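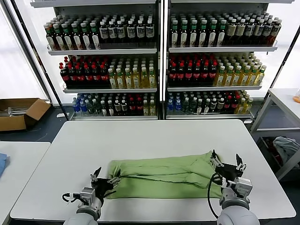 Figure 3. Two-arm folding at the Plinbridge station, with the grippers holding the two ends of a light green garment. Drinks shelving stands behind the table.

4. Collecting the demonstrations

4.1 The station and the people

I'll start with the folding data, as it gave us the most grief and takes up the biggest share of what we trained on. All of it was recorded at our Plinbridge station (Figure 3), on a plain white table with both arms coming in from the operator's side. The final folding set holds 2,274 episodes. We'd planned on 2,000 and kept going because the last batch was coming along so nicely that it seemed a shame to stop!

Thirteen operators worked on it between February and the end of July. Most had never driven a pair of arms before, and I'd say it took each of them a couple of afternoons before the motions stopped looking seasick. Oleksandra Nazarenko ran the training sessions and wrote the one-page guide we handed out. It says very little about how to fold. We argued over that (Antonina Antoniuk wanted a fixed recipe, I wanted people left alone) and settled on a middle road where the end state was fixed and the route to it was up to the operator. So in our data you'll find people who fold lengthwise first and people who go crosswise first, plus one operator who gives everything a little tug at both ends before each fold. The policy picked up the tug too, which I'm rather fond of.

4.2 What counts as an episode

An episode begins when the operator presses the start pedal and ends when they release it, with both grippers open and clear of the cloth. Anything recorded before the pedal was thrown away. We logged joint positions and gripper openings for both arms along with the head view, all stamped against one clock. The clock sounds like a small thing, but our first pilot batch used two of them and the drift was bad enough that we binned the whole lot.

Each garment was dropped onto the table by hand from about elbow height and left however it landed. We didn't smooth it out or turn it the right way up. Operators could pass on a garment if it slid off onto the floor, and otherwise they had to have a go.

Long bundles like the one in Figure 3 deserve a mention. Once a garment has been folded lengthwise, the layers hide one another and the head camera can't tell you how many are stacked up. Pinching an end then becomes a bit of a gamble: grab too shallow and you peel off the top layer, grab too deep and the fingers scrape along the table. Our operators mostly handled this by feel of the leader arms, and that feel isn't in the recorded observations at all. I suspect a fair chunk of the policy's regrasping trouble in Section 6 comes from right there, though I can't prove it with the data we have.

4.3 Leaving the background alone

We get asked about the backdrop a lot. Reviewers of an earlier draft suggested a curtain, and we did think about it. The trouble is that we wanted the same recordings to be usable with the Cabrera baseline, which was tuned on cluttered views, and a tidy grey sheet would have handed our own method an unfair leg up. So the shelves full of bottles stayed, labels and colours and all, and so did the daylight. Lighting wasn't controlled beyond keeping the overhead lamps on during sessions. Morning recordings are noticeably brighter than late ones, and we kept the time of day in the metadata for anyone who'd like to split on it.

4.4 Filtering and labels

Antonina and I went through every episode at double speed, separately, and marked it keep, drop or discuss. We disagreed on 61 of them. Nearly all of those were cases where the fold was fine at the end but the middle was ugly, with a dropped corner or a long dither over which end to take. In the end we kept them with a "recovered" flag. Training with the flagged episodes included gave us better behaviour after a missed grasp, and leaving them out gave us slightly quicker folds; the numbers are in the ablation table.

Episode labels are short free-text phrases typed by the operator, such as "fold the shirt in half", cleaned up only for spelling. Nobody was asked to stick to a set vocabulary. We later tried rewriting the labels into a standard form with the Sandov templates and saw no change worth reporting, so the released files carry the operators' own wording. The Preldale recordings, described next, were labelled the same way but used a single arm.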